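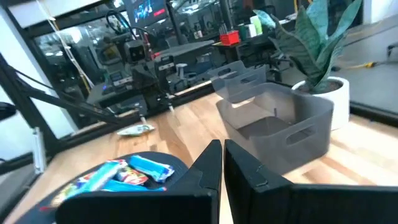
Ticket reopened by Parisa Heydari, Monday, August 25, 2025. The grasp planner is once again refusing to plan. Since the Emano update the left arm homes fine, the wrist camera streams fine, and then every pick request comes back with NO_VALID_GRASP and a confidence of exactly zero, which is a bold opinion to hold about a tray of candy. I have looked at the same view the planner gets. The round tray is right behind the fingers, with a pile of wrapped bars in it, and there's one more wrapper by itself farther back near the other arm. I would like the planner to have an opinion on any of them. The gray bins are see-through enough to show the wood behind them, so I expected trouble there. I did not expect trouble with the bars.

Setup: Emano planner, Dreltero driver, stock Zedaston segmentation model. Config is the one from December, which worked until it was asked to work again.

What I tried first

Restarted the planner node. No change.
Restarted the driver. No change, but the arm did a little shrug on startup.
Restarted the workstation. Got coffee. No change.
Ran the pick request with the collision check off, in dry run. Got grasps! Lots of them, all on bars in the tray.

So segmentation is fine and my apologies to the Zedaston people, whom I had blamed in the previous version of this ticket.

Log, trimmed

[planner] candidates generated: 280
[planner] rejected, collision: 280
[planner] rejected, reach: 0
[planner] NO_VALID_GRASP

A clean sweep. Turned on verbose output and got 4000 lines, nearly all of them the same line:

[collision] cloud vs. self: left_finger

The planner is seeing the gripper's own fingers in the point cloud and treating them as an obstacle. Every grasp requires the fingers to be where the fingers are, so every grasp is a collision. You can't fault the logic.

Cause

The self filter is supposed to remove the fingers from the cloud before the check. The update renamed the finger links in the robot description and the filter config still lists the old names. When a name doesn't match, the filter skips it and logs that at debug level, where it can be alone with its thoughts.

Fix

1. In self_filter.yaml, replace finger_l and finger_r with left_finger and right_finger.
2. Raise padding from 2 mm to 4 mm if you still get stray points along the finger edges. I didn't need to.
3. Restart the planner only.

After the change, same tray, same request: 30 candidates survive the collision check and the top one is on a bar at the top of the pile. Ran it for real and it picked.

Still open

An unknown link name in the filter should be an error at startup. Filed separately, please don't merge it into this one again.

The startup shrug. Driver team says it's "expected." By whom?

Status: resolved, pending the above. P.H.

Search tickets Enter keyword or ticket number Go

Home Tickets My Queue Docs Log out

Related tickets
Planner returns NO_VALID_GRASP after link rename
Self filter: unknown link names ignored
Dreltero driver: small motion on startup
Missing depth on translucent bins
Heydari: please stop merging my tickets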